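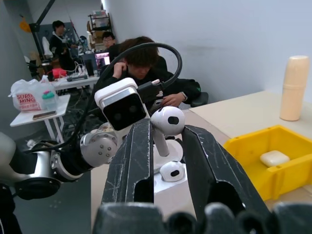
Von Oisín Ó Briain, freier Autor

Ich gebe es zu: Meine Ohrhörer wohnen lose in der Jackentasche, zusammen mit Krümeln und Kassenzetteln. Mac an tSaoi verzieht das Gesicht, als ich das erzähle. Bei Trarkley kümmert sich Mac an tSaoi um alles Kleine, das sonst verschwindet, und Ladeetuis sind gerade das große Thema.

»Die Dinger sind weiß, glatt und sehen alle gleich aus«, höre ich, »leg mal zwei nebeneinander und sag mir, welches deins ist!« Ich kann es natürlich nicht. Die Lösung ist schlicht: eine gelbe Kiste auf dem Tisch, und da kommt rein, was gerade keiner im Ohr hat.
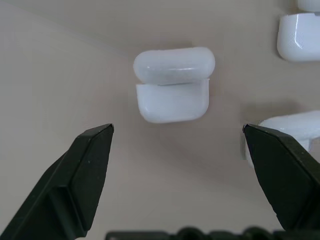
Und der Deckel? »Zu, immer zu«, sagt Mac an tSaoi und lacht. »Sonst hast du den Staub im Etui und den Stöpsel unterm Schrank.« Im April hat die Suche nach einem linken Hörer mal 3 Stunden gedauert – gefunden wurde er in einer Teetasse. Seitdem wird abends eingeräumt, das dauert etwa 2 Minuten. Ich frage noch, ob man die Etuis nicht beschriften könnte. »Haben wir probiert, auf dem glatten Zeug hält ja nichts.« Zu Hause habe ich mir dann auch eine Kiste hingestellt, meine ist allerdings blau.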